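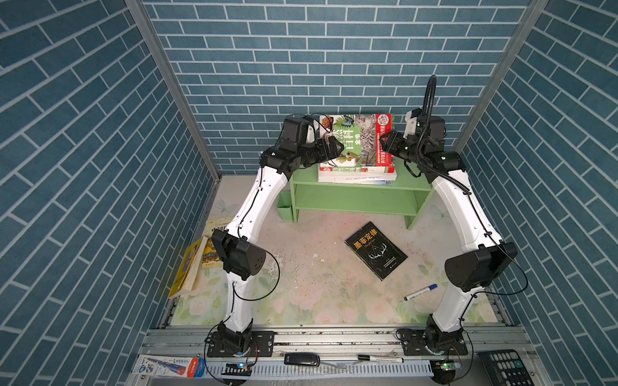 Why Does Hand Cream Make Your Skin Soft?

For readers from eight years old

Nov 6, 2025

Do you know the feeling when your hands are dry? The skin is tight, it looks a little white on the knuckles, and your fingers catch on a wool sweater. Then somebody gives you hand cream, you rub it in, and after a short time the hands feel soft again. What did the cream do? To understand it, we must first understand the skin.

Your skin has layers

Skin looks like one thing, but it is made of several layers. The deep layers are alive. They have blood, nerves, and small roots where hairs grow. The layer at the very top, the one you touch when you touch your arm, is made of dead cells. This sounds a bit terrible, but it is good for you. These cells are flat and strong, and they protect everything under them. New cells are made below and move slowly up. When they arrive at the top they stay for a while, and then they fall off, so small that you do not notice. 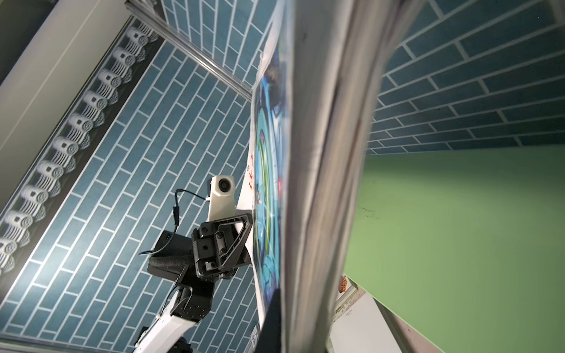 Scientists often compare the top layer of the skin with a wall. The flat dead cells are the bricks, and between them there is a material made of fats, which holds them together. Think of the blue tiles in the picture, with the white lines between them. The tiles would be your skin cells, and the white lines would be the fats. In real skin there are many such layers, one on top of the other, and the whole wall is still thinner than a sheet of paper on most parts of your body.

The wall has two jobs. It must keep dirt and germs out, and it must keep water in. Your body has a lot of water, and a little of it is always escaping through the skin into the air. When the fats between the cells are in good order, only a little water gets out. When some of the fats are missing, more water escapes, and the cells at the top become stiff. Now you have dry skin.

Why do the fats go away?

Soap is one reason. Soap is made to take away grease, and it cannot know which grease is dirt and which grease belongs to you. Hot water helps the soap to do this. Cold weather is another reason, as cold air holds very little water. In a town like Trimville, where the heating is on in every house until April, the air inside is also dry, so hands have a hard time both indoors and outdoors.

You must still wash your hands! Just use warm water, not very hot, and dry them well, also between the fingers.

What is inside the cream?

Read the label on a tube and you will find a long list with difficult names. Most of the things in it belong to one of 3 groups.

Things that hold water. Glycerin is the most famous. It is a clear, thick liquid which likes water very much and keeps it in the top of the skin.

Things that make smooth. These are oils and fats, for example shea butter. They go into the small gaps between the cells, and so the skin feels less rough.

Things that cover. Beeswax and petroleum jelly do this. They lie on the skin like a raincoat, but a raincoat that keeps the water in.

There is also plain water in the cream, often more than anything else. Water and oil do not like to mix. Put a spoon of oil in a glass of water and you will see the oil go to the top. To make a cream, you need a helper that holds on to water with one end and to oil with the other end. Such a helper is called an emulsifier. Egg yolk does the same work in mayonnaise.

A small test you can do

Ask an adult before you begin, and do not do this test if your skin is sore or if some creams make it itch.

Wash both hands and dry them. Put a piece of cream as big as a pea on the back of one hand and rub it in. Put nothing on the other hand. Wait 16 minutes. Then let one drop of water fall on the back of each hand and look at the shape of the drops. Are they the same, or is one more round and the other more flat? Write down what you see, and try it again with a different cream.

Words to remember

Cell: a very small living part of your body. The ones at the top of the skin are dead.

Glycerin: a liquid that holds water.

Emulsifier: a helper that keeps oil and water together.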